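2022-05-31
Family memoir recordings, transcription and prompt set. Notebook, continued from the blue folder.

Finished the second pass on the Arkik tapes. Five cassettes, both sides, all transferred at normal speed. Side B of tape 3 has a dropout near the start where the splice was made, and I have left a gap in the transcript with the tape counter reading beside it. Do not fill the gap from memory. Jucélia thinks she knows what her aunt says there, and she may well be right, but it goes in a footnote under her own name.

Spelling of the village: the aunt says Wumum, the baptism entry has Wumun, the letter to the shipping office has Wumum again. Using Wumum throughout, variant noted once at first mention.

Prompt set, draft 4. Changes from draft 3:
Prompt 2 (the kitchen you grew up in) split in two. People answered the room and forgot the food, or the other way about.
Prompt 6 (a journey) now asks who packed the bags. Produced far more than "describe a journey".
Prompt 9 (regrets) dropped. Two blank returns and one page of crossing out.
Prompt 11 (names) moved to the front. It is easy to answer and gets the pen moving.

Length guide stays at 500 words per prompt, upper limit 1,000. Sarantis family returns ran well over on the war years and I have not cut them. If the printed book goes past the page limit we can set those chapters in the smaller size.

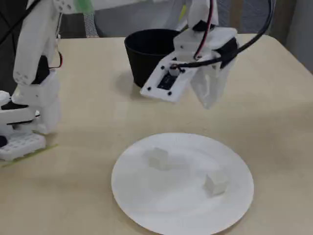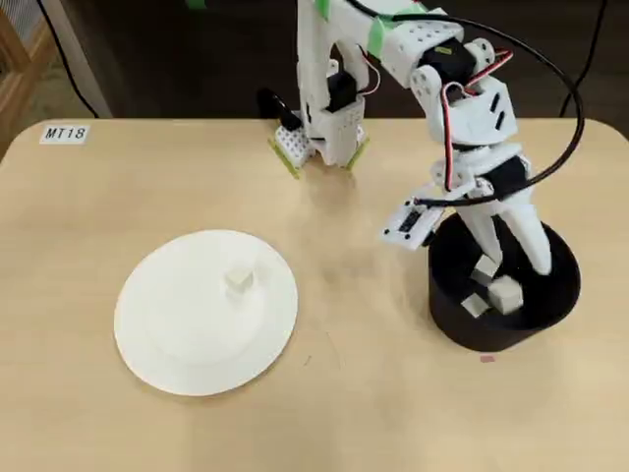 Oral history / Working notes

Transcript conventions, as agreed with Jucélia Figueiredo:
Pauses over 15 seconds marked [long pause]. Shorter ones not marked.
Laughter marked only when it replaces a word.
Dialect words kept as spoken, gloss at the foot of the page.
Interviewer's questions in italics, shortened where they ramble. Mine ramble.
Dates given by the speaker are left alone even when wrong. Correction in the notes with the source.

On that last point, the aunt puts the move to Fokurik in the year of the flood. The rent book starts the spring after. Possible that the family lodged with someone first and paid no rent in their own name. Check the school register before writing anything. Query sent to the parish office, no reply yet.

Photographs: the album has captions in two hands. The earlier hand is pencil and matches the recipe book. The later hand is biro and gets at least one cousin wrong. Transcribe both, label as hand A and hand B, and don't merge them.

Scans redone for pages 8 to 12. First set was too dark to read the pencil. Old files kept in the folder marked superseded.

Consent forms: three signed, one outstanding. The outstanding one covers the passage on the shop debts. That chapter stays out of the circulated draft until the form is back.

To do
Index of people, by birth name with married name cross-referenced
Retype prompt 6 on the handout, the old wording is still on the printed sheets
Ask Jucélia for the second reel, if her brother has found it
Read the Fokurik chapter aloud and time it
Circulate draft in September, paper copies for the older relatives

Tape 4 side A relabelled. It had tape 2's insert in the case.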